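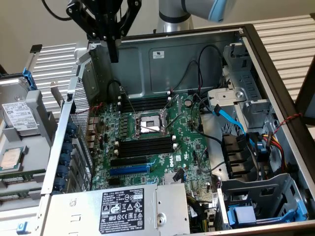

Dell tower on its side, CPU socket empty, both memory banks empty.

Old Dell tower, no processor, no memory. Worth filling or should I stop now?

Posted by kettle_drawer, April 15, 2023
Tags: desktop, used parts, Dell, memory

I picked this up from the Gu surplus counter with the side panel already off, which should have told me something. The listing said "complete, untested." It is certainly untested.

As far as I can tell the board wants one processor in the middle and memory in the two banks on either side of the socket. There is a blue slot and a black slot lower down for cards. I have a budget of up to 200 dollars, a drawer of memory sticks of unknown parentage, and a spouse who has asked when the dining table will be a dining table again.

What I'd like to know:
How do I find out which processor fits without buying three wrong ones?
Can I use sticks from the drawer?
The gold pins in the socket are out in the open. Is that bad?

I want it for storing photos and maybe running the label printer. Nothing heroic.

3 replies, sorted by most helpful

Fengying Xiao
Start with the pins. They're in the board on this kind of socket, so an open socket is an accident waiting for a sleeve. Put the lid of a clean plastic box over the area, or a proper socket cover if you can find one, and don't touch the pins, blow on them or dab at them with a cloth. Then get a flashlight and look across them at a low angle from two sides. They should make a neat pattern. If one catches the light differently from its neighbors, it's probably bent, and I would stop spending money until someone with a magnifier has had a look.

For the processor, find the service tag on the outside of the case and look it up on the Dell support site. You want the original configuration and the manual for that model. Only shop for processors that were sold in that exact model. One that fits the socket can still be refused by the BIOS, and you'll get a black screen and a lot of fan.

The drawer: read the labels on the sticks and compare them with the manual. The notch has to line up, and the type has to match too (desktop towers with a lot of slots sometimes want ECC memory, sometimes the registered sort, and they don't like mixtures). Begin with the fewest sticks the manual allows, in the slots it names first. Both ends of the stick go down until the white latches close. It takes more push than feels polite.

You'll also need a heatsink and thermal paste. I don't see a cooler on that socket, and you didn't mention one. The little finned thing lower down belongs to the chipset and won't help.

pelham742
just buy a Zovitz mini pc and be done. I had a Dell like that for 26 months and it heated the garage

kettle_drawer
Thank you, Fengying. I did not have a cooler on my list, or in the box. The pins look even to me from both sides, but I said the same about the bathroom tile.

pelham, the garage is already heated by the freezer.

drukance_dan
Agree with most of the first reply. One addition: check the power supply before you buy anything. Kaltton sells a cheap plug-in tester, mine has been fine. Unplug the tower while you're working in it, and tuck those cables on the right out of the way before the cooler goes in. Otherwise one ends up in the fan, and the noise is memorable.

Also, photograph where each connector goes before you unplug it. I skipped that in January and still have a front panel button that does nothing.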